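Flonura for Handhelds: A Long, Slow, Lovely Platformer

Reviewed by Shahnaz Bhattacharjee

I came to Flonura the way I come to most games these days, which is that my nephew finished it in a weekend and then would not stop talking about it. He is sixteen and has thumbs like a concert pianist. I am well past sixteen and I still hold the controller a little too tightly, so I figured his idea of "pretty easy, really" and mine would be two different things. They were! But I kept going, and I've now been through the whole game twice, and I'd like to tell you why.

You play as a small moth named Weder who has lost the lantern she was supposed to be looking after. The lantern has floated off over a valley called Plenley, and you go after it, hopping from leaf to roof to chimney, gliding where you can and falling in the river where you can't. That's the whole story for the first couple of hours. There are no long speeches. A beetle at the start shows you how to glide, an old snail sells you a map (buy the map), and off you go.

The jumping is the thing to get right in a game like this, and they got it right. Weder has a bit of float at the top of her jump, enough that you can change your mind in midair, and she lands with a tiny skid that I hated for the first evening and missed terribly when I went back to other games. The glide runs off a little dust meter. You start with enough for one decent swoop, and by the end you can cross half a screen. Dust comes back when you touch anything yellow, so the later levels turn into a sort of hopscotch between dandelions, and I was happy as a clam doing it.

There are more than 200 dandelions hidden around the valley, by the way. You don't need them all. I thought I wouldn't care, and then I was up at midnight with a notebook, drawing my own little maps of the mill and muttering at the ceiling.

Music deserves its own paragraph. It's all done in that old chip sound, but soft, with a kind of accordion line that comes in whenever you reach high ground. The theme for the rooftops has been in my head since April. I've hummed it in the grocery line. If you play with the sound off on the bus, as I know plenty of people do, please at least find some headphones for the rooftops.

Now for the grumbles, and I do have a few. The save points are too far apart in the Jayawardena Caves, which is the third area. You get one at the door and one at the very bottom, and between them is a long drop full of bats. I lost the same stretch over and over one evening and went to bed cross. The game also gives you 3 hearts and never any more than that, which is fine in the open air and a bit mean underground. There's an easy setting that adds a second save point, but it's tucked away at the bottom of the sound menu, of all places, and I only found it on my second time through.

The other grumble is the text. It's small - really small - and it's pale green on cream. On a big television it's fine. On a handheld I had to hold the thing up to my nose to read what the snail was charging me. (Usually 1000 dust, the old crook.)

I should say something about the bosses too. They're few and they're gentle, mostly puzzles with a face on them. The heron at the weir is the best of the lot. You never hit her at all, you just have to stay out from underfoot until she gets bored and flies away. I laughed out loud when I worked it out. The last boss is weaker, a long chase with too much waiting around, but what comes after it made me a little teary, so I forgive it.

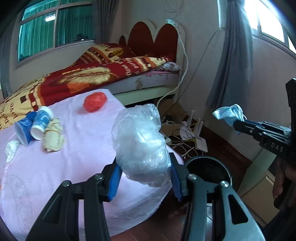

Playing With Two

A second player can join at any time as a firefly named Pip, who can't jump on enemies but can light up dark corners and carry dust over to Weder. It's a lovely job for a younger child or a nervous grown-up. My nephew made me be Pip for the whole of the caves and I have to admit we got through much faster that way. The camera follows Weder only, so if the firefly dawdles she gets popped back in a little bubble, and nothing is lost by it.

You'll need a second controller, and the second player's progress isn't saved separately. Dandelions found together go to whoever owns the save file, so settle that before you start. We didn't, and he still brings it up at dinner.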